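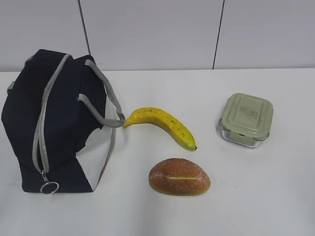
Freitag, kurz nach sieben, und ich schaue einem Roboterarm beim Brotzeitpacken zu. Freiwillig! Mit Kaffee in der Hand und ohne jede Lust, selbst einen Finger zu rühren. Der Arm gehört zum Tischset von Torkley, 535 Euro im Monat zur Miete, Greifer und Software inklusive, und gedacht ist er für kleine Kantinen, die morgens Lunchpakete zusammenstellen. Ich durfte ihn bei Braneteck ausprobieren, wo Houda Belkadi die Vorführungen macht und mir gleich mal den Platz am Laptop überlassen hat (mutig).

Banane, Brötchen, Glasdose, alles soll in die Tasche. Klingt nach Kindergarten, ist aber gemein ausgesucht. Die Dose ist hart und glatt, das Brötchen will man nicht zerdrücken, und eine Banane liegt sowieso immer so, wie sie gerade mag. Fürs Anlernen zeigt man dem System jede Aufgabe ein paarmal vor. Torkley empfiehlt 22 Durchgänge, ich war nach einer knappen Stunde damit fertig und hatte danach einen lahmen Arm. Also ich, der Roboter nicht.

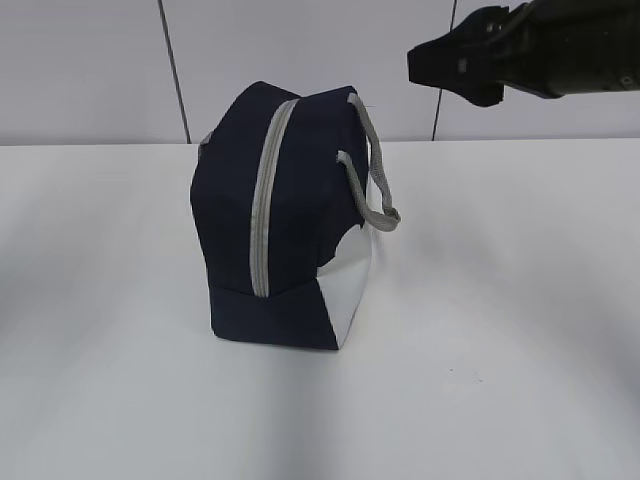

Am meisten Respekt hatte ich vor der Tasche. Weicher Stoff, langer Reißverschluss, Henkel, die hängen, wie sie wollen, so etwas sieht ja nach jedem Anfassen anders aus. »Mit einer Kiste kann das jeder«, meint Houda, und Siebe De Smet, der die Software betreut, nickt dazu nur müde. Ein komplettes Paket hat bei mir im Schnitt 38 Sekunden gedauert. Das schaffe ich von Hand schneller, klar, aber ich packe halt auch keine 400 Stück in der Woche.

Genervt hat mich das Menü, da sucht man die Griffkraft drei Ebenen tief, und die deutsche Übersetzung ist stellenweise zum Heulen. Das Konkurrenzset von Ghoneim kann das besser, kostet allerdings auch mehr. Wer jeden Tag dasselbe packt, sollte sich Torkley trotzdem anschauen, die Miete ist monatlich kündbar.

Unser Newsletter: jeden Freitag neue Technik im Test. Jetzt anmelden

Auch interessant
Todness im Dauertest: Saugen ohne Aufsicht
Greifer mieten oder kaufen?
Ein Vormittag in der Großküche

Kommentare (3)

Sanaa Bensaid
Und wer spült die Glasdosen?

Sherif Amrani
Wie laut ist das Ding denn? Steht leider nirgends.

Zineb Fahmy
Das mit dem Menü kann ich unterschreiben, wir haben auf Englisch umgestellt.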